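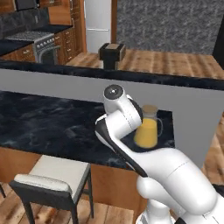

*R. Engebretsen*

The Clulora project at Kondel is looking for participants for a study on how people judge robot manipulation in simulated kitchens. Sessions are held on site in Gasberg. No robotics background is needed, and people who work in the field are also welcome.

**Background**

We train arm policies in simulation and score them with a scripted checker. The checker reads object positions from the simulator and returns pass or fail. It handles clear cases well. It does poorly on partial grasps, objects that tip over, and approaches that end close to the target without reaching it. Our earlier comparison covered 400 episodes. The checker and the human raters disagreed mostly on episodes where the gripper hid part of the target at the end of the motion.

The new study asks whether raters do better with a room view, a gripper view, or both, and whether their scores can be used to correct the checker.

**What you will do**

Each participant rates 150 short episodes over two sessions. For every episode you will:

- read a one-line instruction, such as moving a pitcher or setting a cup upright
- watch the episode in one or both views
- mark it as done, partly done, or not done
- state how sure you are on a five-point scale

You may replay an episode once. Comments are optional and are read by the team, but they do not enter the score.
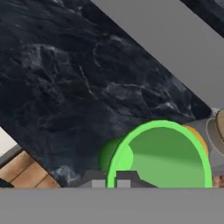

Gripper views are harder to read at first, so the first session starts with 12 practice episodes. These are not scored. Participants in the gripper-only group see no other view until the study is over, and we ask them not to discuss episodes with people in the other groups.

**Who can take part**

- Age 18 or over
- Normal or corrected vision, including color vision
- Able to read short instructions in English
- Has not rated episodes for Clulora before

**Time and payment**

Each session lasts two hours with a break in the middle. The two sessions must be on different days, no more than a week apart. Payment is $300, made after the second session. If you stop after the first, you will be paid half. You may withdraw at any time without giving a reason.

**Data**

We store your ratings, response times, and age group under a participant number. Contact details are kept separately and deleted when the study closes in December. The anonymous ratings will be released together with the episodes.

**How to sign up**

Leave your name and the days you are free at the Kondel front desk in Gasberg, or use the sign-up form on the Clulora project page. Places are assigned in order of reply, and group assignment is random. You will receive the consent form before your first session; please read it ahead of time and bring any questions with you.

Posted 7/22/25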